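Randomizing your sim rooms without breaking your planner

Posted in December by the Stirimow tools desk | 13 comments | 84 shares

Get new tutorials by email. You can unsubscribe any time.

I put off scene randomization for way too long. My drawer-opening policy worked great in the one gray test room I'd built, and then I changed the wall color and it fell apart (I may have said a bad word). So this is the setup I use now, with Semlow as the simulator and Mellor doing the motion planning. You'll want both installed and a two-arm robot model that already loads cleanly.

Step 1. Split your scene file in two

Keep one file for things the planner cares about: furniture, robot base, joint limits. Put everything cosmetic in a second one - wall textures, floor material, drawer colors. Mine are called layout and skin. Do this first! I tried to bolt it on later and spent a whole evening chasing a table that got a new texture and lost its collision shape.

Step 2. Pin the target, then shuffle

The thing the robot works on has to be reachable every time. I place the drawers first, straight ahead of the base, and let Semlow fit the other furniture into the space that's left. Small objects go last, dropped onto any flat top from a couple of centimeters up. Let the physics settle for 20 steps before you save anything, or you'll get objects hanging in the air.

Set the seed by hand while you're learning. I use 137 for my sanity check room, and I know it so well by now that I spot a broken texture right away.

Step 3. Look through the head camera

Don't trust the free camera in the editor. Switch to the view the policy will get and check that both grippers and the thing you want opened are in it. With my settings the torso shell fills a good part of the bottom of the view, so I tilt the camera until the drawer handles are clear of it. I want the walls to be loud and mismatched too, like flagstone on one side and flat red at the back.

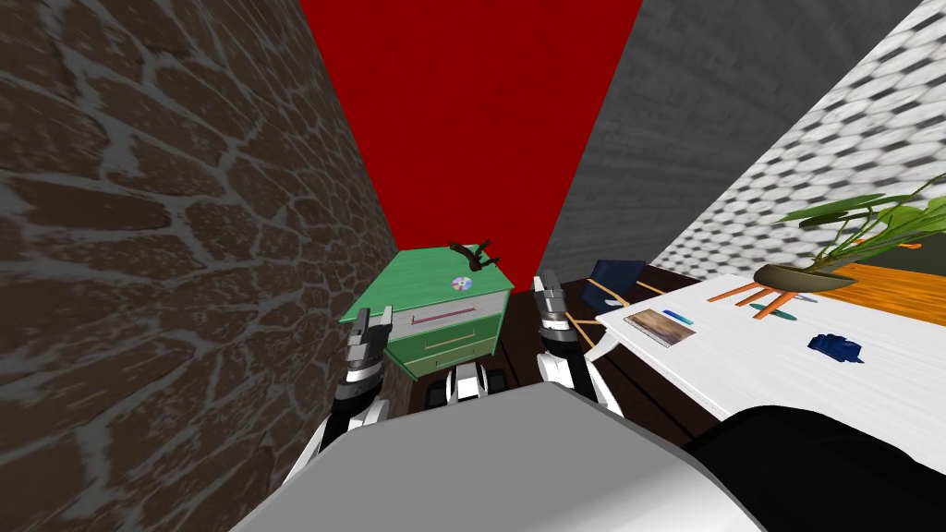
Step 4. Rebuild the collision world

Mellor keeps its own copy of the room, and it will happily plan through a table that wasn't there last time. Call the rebuild after every shuffle, before you ask for a path. Then plan each arm on its own to a pose in front of the handle, and only after that try both together. If one arm fails, print the contact pair. Nine times out of ten for me it's the forearm against a table corner, and moving the base back a little fixes it.

Step 5. Save the seed with the run

Write the seed, the layout file and the skin file into every log. When a run fails, load those three and replay it with the planner's debug lines on. The Tallham viewer can step through it one tick at a time, and it reads Semlow logs as they are. Older logs need the converter script, which lives in the tools folder.

Filed under: simulation, motion planning

Share this post | Read 13 comments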